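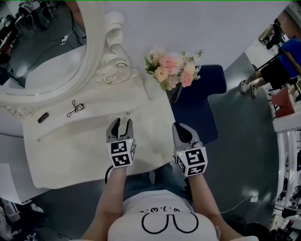

Costeo Dimitriou, workshop lead

Reading time: 2 min

Tastavance sets up and looks after hand-held gripper pairs. We started with one pair on a borrowed bench and now have 18 in regular use, with 236 service records behind them.

Each pair is one job for us. It comes in with its own sheet, and both grippers stay together until they go out again. The left and right are set up to match, so we don't swap a single side unless the other is checked too.

Setup begins with the fingers. We open and close them by hand, look for play, and check that the dark pads sit flat on the inner faces. A pad that has started to lift gets replaced. We don't glue it back down. Next are the marker cubes. The printed squares have to be clean and the cube has to be tight on its mount – a cube that shifts even slightly means doing the calibration again.

Then we take the pair out of the workshop and use it at ordinary furniture. Drawers with small knobs are good for this, and so is a table at sitting height. Cables get the most attention here. A loop that hangs too low catches on a table edge, and most of the repairs we saw in May were pulled connectors.

Our service routine is called Kodska. It has 79 checks and takes nearly 2 hours per pair. New staff work through it with the printed list, and older staff do too.

Pads, screws and spare cables are kept in stock. Cubes are made to order.

Last updated: 12/30/21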